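Print this entry | E-mail this entry
Reading time: 3 minutes

28 August 2024

Rice starch adhesive, batch comparison, continued

Started again on the question of why the Cladach paste goes grainy after storage and the Tovilus paste does not. Both are plain rice starch in water, used for hinging and for lining paper. The recipe on the wall card gives the same ratio for both powders, and I suspect that is the fault.

Weighed 10 g of each powder and soaked them in cold tap water overnight. Cladach settled hard and left a clear layer on top. Tovilus stayed slightly cloudy. I poured off the clear water and replaced it before cooking, as the card says, though the card does not say how much to replace. I topped both back up to the starting weight. This should be written on the card.

Cooked in the double boiler, stirring without a break. Cladach thickened early and all at once, with lumps on the wall of the pan. Tovilus thickened slowly and evenly. Held both at temperature past the point where they turned translucent. The earlier batches from January were probably pulled too soon – the notes from then say "thick, stopped," and thick is a poor end point. Translucency is better. A drop on a cold glass slide should hold its edge and look gray, with no white center.
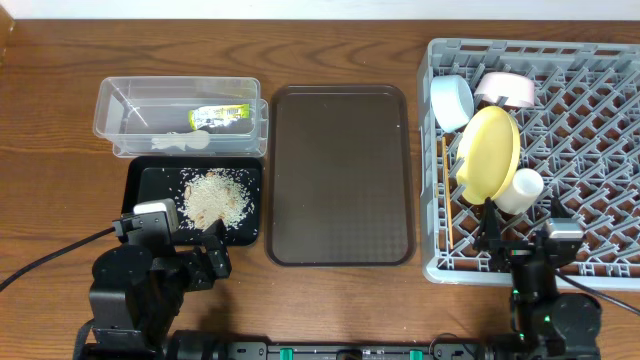 Sieving. One pass through the horsehair sieve was enough for Tovilus. Cladach needed 2 passes and left a gritty residue that did not break down under the brush. Under the low-power microscope the residue was swollen granules stuck together, with dry cores in the larger clumps. That agrees with lumps forming on the pan wall. Either the powder is coarser or it was not dispersed well before heating. I can't separate the two causes from this run.

Tack test on the Wallin paper, strips cut along the grain, pasted, pressed under blotter with the 500 g weight and left to dry flat. Peeled by hand. Tovilus tore fiber along the full length of the strip. Cladach tore fiber at one end and let go cleanly at the other, where the paste had gone on thin. I would not use this batch for hinges. It may be fine for facing, where we want it to release.

Cockling was the same for both, slight, across the grain. The heavier Vollommont stock did not cockle at all, but it drank the water out of the paste before I could get the strip down. Size it first or thin the paste less.
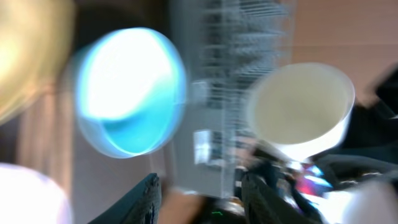
White bowl and wire rack, close view.

Storage. Half of each batch is in a jar in the refrigerator and half at room temperature, no preservative in either. Jars are labeled with the powder name and the letter C or R. Please do not stir them. The purpose is to see when the water separates, and stirring resets it. If one smells sour, discard it and write the day in this book.

On cost: Cladach comes in the large sack and Tovilus in small boxes, so the shelf looks as if we have plenty of the first and none of the second. At the rate we use paste this matters very little. What matters is whether a hinge lifts in a few years.

Next run:
Sift the Cladach powder dry before soaking and discard whatever stays on the mesh.
Warm the slurry slowly, with the burner at its lowest mark until it starts to drag.
Use distilled water for one pair of batches. Our tap water is hard and I have never checked whether it changes the set.
Repeat the tack test with a brush of known width, so the thin end does not happen again.

The hotplate still overshoots. I set it by the pan thermometer and ignored the dial. The pH strips in the drawer are out of date and the reading I took from one is not recorded here.

Contact the paper workshop | Copyright 2024 | Back to top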